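**Plondomine building gets second kettle for the shared kitchen**

The shared kitchen on the ground floor of the Plondomine building now has two electric kettles, after months of lines at the counter every morning. The second one was bought in February with money from the tenants' fund and came from Antoniadis, the housewares store on the corner.

Up to 200 people use the kitchen in a working day, most of them between 8 and 10 a.m. The old kettle was often boiled dry or carried off to another floor, and tenants at Pama, the print shop on the second floor, had asked for a spare since last fall.

Both kettles will stay on the marble-patterned counter, next to the pitcher and the storage jars. Tenants are asked to leave the power bases where they are and to lift only the kettle when pouring. The bases should be wiped with a dry cloth, never rinsed, and unplugged first.

Descaling will be done every 7 weeks, in the evening, and a note will go up on the door the day before. The kitchen will stay open, but there will be no hot water for an hour or so.

The fund has 500 left for this year. Suggestions for what to buy next can be left in the box by the mailroom. A new toaster and a dish rack have come up so far. 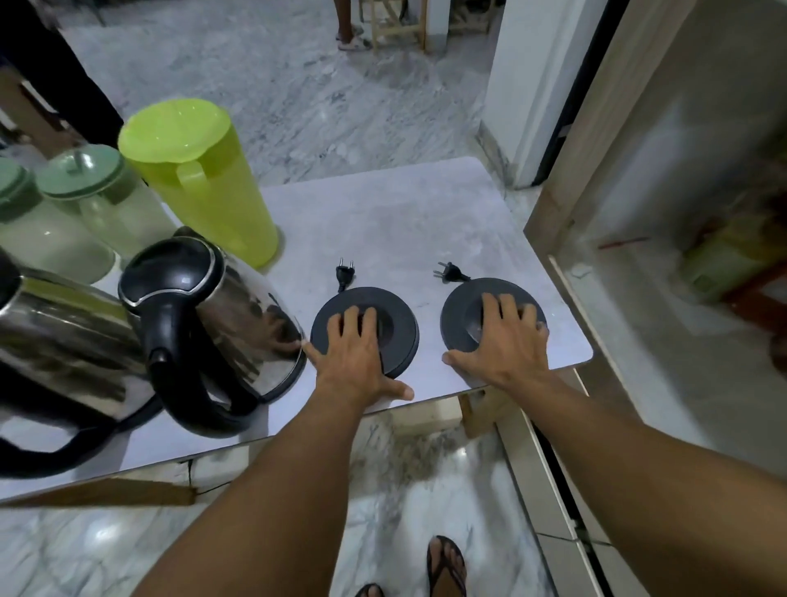

The two kettles off their power bases on the kitchen counter, with the green pitcher behind.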